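Digby Henare
Table top, April. A thread on finishes, mostly for the three people who asked.

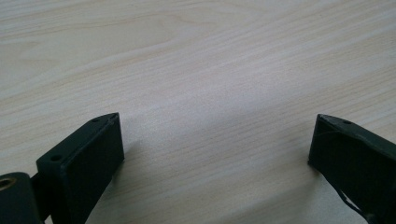
Pale top, grain running on the diagonal, soft sheen across the middle.

1/ The table is the one from the back room at Ruddock. I have been asked what is on it and how to look after it, so I am putting the answer in one place and will link to it in future.

2/ First, the colour. It is a pale beige-cream with a slight pink in it, and towards one corner it goes greyer. The pink and the grey both move about with the light. I would not choose a stain or a wax by looking at a table under one lamp.

3/ The finish is Skemero matt, the water-based one, 3 coats. It went on with a short-pile roller. I used a brush for the first coat on the previous table and regretted it for a year.

4/ Matt is a relative term. Look along any matt surface towards a window and you will get a sheen. If you want to judge the finish, stand over it and look straight down, then crouch and look across. The two views should disagree. If they don't, you have bought gloss.

5/ Grain. It is fine and close, long curved lines, tightening into thin streaks on one side and opening into wide swirls on the other. The swirls are where people over-sand. The softer parts between the lines go first and you end up with ripples you can feel and can't easily get rid of.

6/ So: sanding block, always. Fingers behind the paper will find every soft patch. Go with the grain where it runs straight. Where it bends, follow the bend as well as you can and use less pressure.

7/ Grit. I start at 120 unless there is damage, then 180, then stop. Going finer under a water-based finish has never gained me anything and I suspect it has cost me some grip between the wood and the first coat.

8/ Between coats, a light rub with a grey pad. Vacuum, then a barely damp cloth, then leave it alone until the cloth marks have gone. I wait 4 hours between coats even though the tin allows 2. The room is cold and the tin was not written in it.

9/ Someone asked about the Vanmont hard wax. I have it on a desk at home. It is pleasant to touch and easy to patch. It also takes a ring from a mug if you leave the mug there over lunch. On a desk I can live with that. On a shared table I can't.

10/ Daily care is a dry cloth. Microfibre is fine if it is clean. One that has been used on the floor will have grit in it and will put fine scratches across the grain, which show up far more than scratches along it.

11/ For sticky patches, lukewarm water and a drop of washing-up liquid. Wring the cloth until it stops dripping, wipe along the grain, then dry straight away with a second cloth. Do not spray the table. Spray the cloth.

12/ Things I don't use: anything with silicone in it, anything that says it feeds the wood, and those white melamine sponges. The sponges are a fine abrasive. They will clean a mark off a matt finish and leave a shiny patch the same shape as the mark.

13/ Clearing it. Everything comes off at the end of the day, including the things that live there. A table that is cleared daily gets wiped daily. One that is cleared when there are visitors gets wiped when there are visitors, by which time the tea has had a week.

14/ Felt pads under anything heavy that gets dragged. Check them now and then. A pad picks up grit as well as a cloth does, and after that it is sandpaper with a lamp standing on it.

15/ Sun. Pale wood darkens or yellows depending on what it is and what is on it. If something stands in the same spot for months you will have its outline. Move things. I turn the whole table end for end in April and again when the clocks go back.

16/ Inspection. Use a torch laid almost flat on the surface, lights off. Dents, drips and roller edges all throw shadows. Mark them with a bit of low-tack tape, never with pencil, which gets into the grain and stays there.

17/ Cost, as asked. The last invoice from Hullarham was £656, and that covered the finish, pads, paper and rollers for every top in the building. I haven't split it out per table and I'm not going to.

18/ On whether to use oil instead: it's a fair choice if you like the job of re-oiling. I have met people who do. It will also warm the colour, and on a top this pale you will notice. Try it on the underside first and leave it a fortnight before deciding.

19/ Correction to 7. If the old finish is still on, start at 80 to get through it, and only then go to 120. Thanks to the reply that pointed this out.

20/ Re the question about edges: same product, one extra coat, small foam brush. Edges take the knocks and the end grain drinks the first coat. Take the sharp corner off with two or three passes of 180 before you start, or the finish will wear through there first.

21/ I'll do chairs separately. They are worse.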